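Laundry Is Still the Hard One

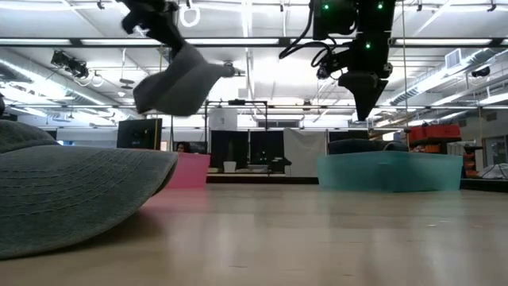
Two grippers, a stitched hat brim and one gray cloth in the air.

Every few months I go back to the same question for this newsletter, and every few months the answer gets a little more fun to write. Can a machine do the laundry yet? I mean the whole chore, from the heap to the drawer, with the odd sock and the inside-out sleeve included. The short answer is still no. The longer answer is that the pieces are coming along much faster than I expected when I started this column, and I've been reading lab notes at breakfast like other people read box scores.

The project I've been following most closely is Darnonik, a small effort that works on what its people call "the sorting end" of laundry. They leave the washing alone (we solved that one ages ago, and a washing machine is a robot in every way that matters to me). What they care about is the part where you stand in front of a mixed heap and decide what goes where. Pick up a thing, work out what it is, put it with its friends. A four-year-old can do it, if bribed.

For a gripper it's a wonderful mess of a problem! A mug has one shape and keeps it. A sock has as many shapes as there are ways to drop it, and most of them look like some other sock, or a glove, or the corner of a T-shirt. Cloth folds over itself and hides its own edges. Pull on it in one place and it moves in another. Then somebody throws in a hat, which is soft here and stiff there, and the trick that worked on the towel is no use at all.

Darnonik's latest notes cover 2,216 tries at picking a single piece of clothing out of a pile and moving it to a bin. In 1,252 of them the right item ended up in the right bin with no help from a person. That's a bit better than half, and I know how it sounds. If your dishwasher cleaned a bit better than half the plates you'd have it out on the curb. But when I first wrote up this project they were testing with one folded washcloth on an otherwise bare table, and now they're working from real heaps with wool and denim and elastic in them. I was delighted.

The failures make great reading, too. The most common is the double grab, where the gripper goes for one sock and comes up with a sock and a pillowcase. Next comes the slow slide, where a slippery lining works its way out of the fingers on the way over. Hats have a section to themselves. Brims give the fingers something firm to pinch, which helps, but then the crown swings around and catches on the side of the bin.

Shop floors are a little ahead of our bedrooms, as usual. Bimcombe, which handles linens for small hotels, has a feeding arm on its towel line, and it does well with towels that are all the same size and color. Give it bathrobes and a person steps in to deal with the belts. Görtz has gone another way and has its machine only flatten things, leaving the folding to people. I like that a lot. Flattening is dull, it's hard on the shoulders, and it's the step that makes all the others easier.

So what about home? If you asked me to bet, I'd say the first useful household version will be slow and a bit clumsy, and will run at two in the morning while you're asleep, so it won't matter that a basket takes it until breakfast. I would buy that tomorrow. I'd even pair the socks myself.

Darnonik plans to try fitted sheets in June. I have never once folded a fitted sheet properly, so I'll be rooting for the robot. Next issue: dish racks, and a visit to the Inmont test kitchen, where they've moved on to wet glasses.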